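Riedl logged the start of the demonstration at 1105, read from the wall clock in the Mundach hall. There were 40 visitors on benches. The Hondeck unit was to cross the simulated flat and return, 200 steps out and 200 back, without help.

"What does it want in there?" asked Piras.

"It has a task list. Wanting is in the next release."

He wrote that down. The display advanced through the rooms.

Views from the run, sofa and wagon wheel first:

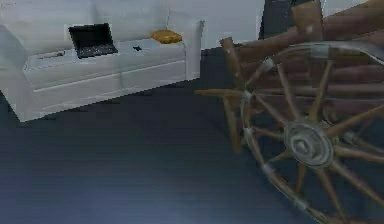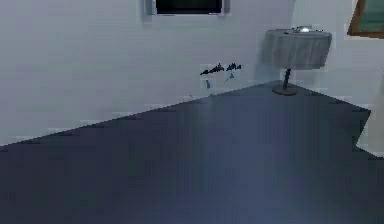
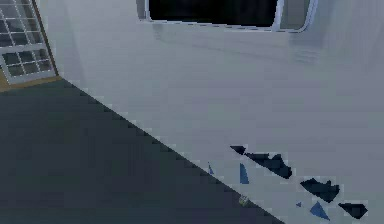
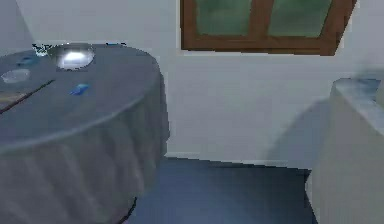
At step 235 the unit halted. Riedl checked the log, which held one line: position known, reason for leaving not known. She read it twice and did not read it aloud.

"Is it broken?" asked Piras.

"It is within tolerance," she said, and entered the halt under remarks.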